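1 May 2021
Parcel cell, Sembiring line. Stall during bag picks, right arm.

Started the run with the Jisteck build from February, 200 bags planned. Stopped at bag 80. The right hand closed on a soft courier bag, the grip reported good, and the arm stayed where it was. No motion for 28 seconds, then fault 1716 (finger torque over limit) and a drop to hold. Had to release it by hand from the Plurkodier console. E-stop not used.

Restarted twice. Same fault both times, always on stuffed plastic bags, never on boxes.

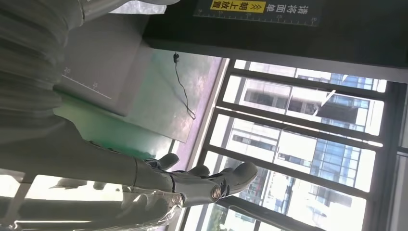
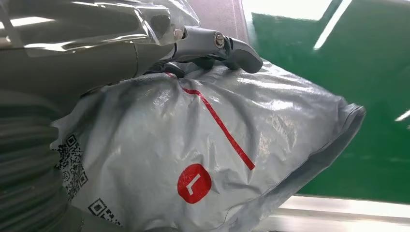 Pulled the log afterward. Finger torque climbs in steps all through the hold. My reading is that the controller sees the bag give, decides it has lost contact, and squeezes again. On a box the value settles right away.

Second thing, and I like it less: after the fault the fingers keep their last torque. If somebody reaches in to free a bag, the hand is still loaded. Until that is fixed, release from the console first, then open the guard. Put a note on the console saying so.

To do:
lower the torque cap for the bag profile
check whether the Nirkulby driver can zero torque on 1716
rerun the full 200, bags only

Left arm not tested today. Cell is locked out.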